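Wandton 425 Kitchen Table, White Gloss
Review by Inmaculada Cantero
Posted 9 Jan 2018

The Wandton is a rectangular table with a white gloss top and four screw-on legs. It is sold by Drillholm under the number 425, which has confused people into thinking that is the price. I bought mine in May at full retail. It replaced an oak table that had belonged to my aunt and took up too much of the kitchen.

Delivery and assembly

The table comes in two flat boxes, one for the top and one for the legs, frame rails and hardware. The box with the top is awkward for one person. I got it through the front door by standing it on its long side and walking it in on a blanket. One corner of the cardboard was crushed, but the foam inside had done its job and the corner of the top had no mark on it.

The instructions are drawings only. Step 4 shows the short rail the wrong way around, and if you follow it the screw holes will not line up. Flip the rail so the slot faces inward. There are 12 bolts, all the same length, and a hex key that is too short to get a proper grip on. I used my own. Leave all the bolts loose until every leg is on, then tighten them in turn. I tightened as I went the first time and ended up with a leg that did not reach the floor.

Allow an hour and a half with a break for finding the hex key.

Stability

Drillholm rates the table for 130 pounds. I have not tried to reach that. With dinner for six on it, including a cast iron pot, the top did not sag that I could tell. Leaning on a long side makes it move a little. Leaning on a short side makes it move more. Retightening the bolts after a month helped, and I have done it once more since then.

The feet have threaded levelers. My kitchen floor slopes toward the back door and I ran out of thread on the last foot, so there is a folded piece of felt under it.

The surface

Most of the questions I get are about the gloss. It reflects the window in the morning, enough that I moved my chair to the other side. Crumbs and coffee rings show up right away. They also come off right away, with a damp cloth and a drop of dish soap. I have had red wine, beet juice and ballpoint pen on it. The wine and the beets wiped off. The pen needed rubbing alcohol and left a slightly dull patch the size of a dime.

Scratches are the weak point. A ceramic bowl with a rough foot left a set of fine curved lines near one end in the first week. They can be seen only at a low angle, but I see them every time I sit down. I have since put felt dots under everything that stays on the table, including the fruit bowl and the pepper mill. Metal baskets need the same treatment, and a cork mat works fine if you don't mind the look.

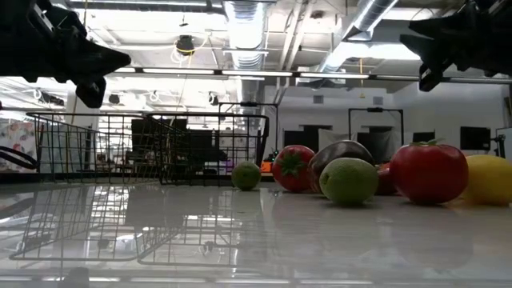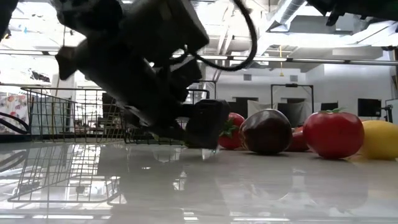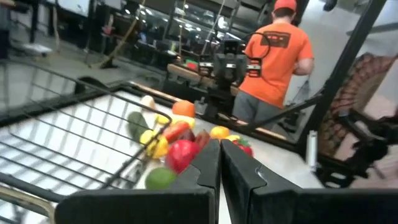
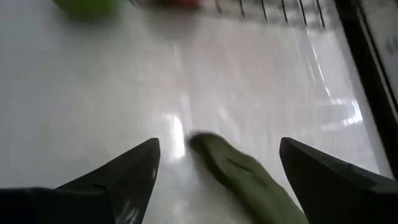

Black wire basket on a white tabletop, first and third pictures.

Heat is the other thing to watch. The leaflet says to use a trivet for anything out of the oven and I have followed that. My neighbor Blandine Gaillard has the same table and set a hot saucepan directly on it. She has a faint ring there now that will not come out. Drillholm told her heat marks are not covered by the warranty, and the leaflet does say so on the back.

Edges and underside

The edges are slightly rounded and comfortable for the forearms. On the underside the finish is plain and a bit rough at the bolt holes. I caught a sweater on one and sanded it smooth.

There is no drawer. The rails are high enough that my knees clear them, and I could not say that about the oak table.

Compared with the Trutby

I also looked at the Trutby, which is matte and cost $684 in the store where I saw it. It has thicker legs and felt steadier when I pushed on it. The matte top hides scratches better, but the salesman admitted that oil gets into it. The Fuentealba was the third one on my list. It is round, and I needed something that would go against a wall.

If you have small children who drag things, I would pay more for the Trutby. For two adults who use coasters the Wandton is good enough.

What I would change

A longer hex key
A corrected drawing for step 4
Levelers with more thread
A plain warning about heat on the front of the leaflet

Rating: 3.5 out of 5

Update: a reader asked if the legs can be cut down. They are hollow and the levelers screw into an insert at the bottom, so you would lose those. I would not do it.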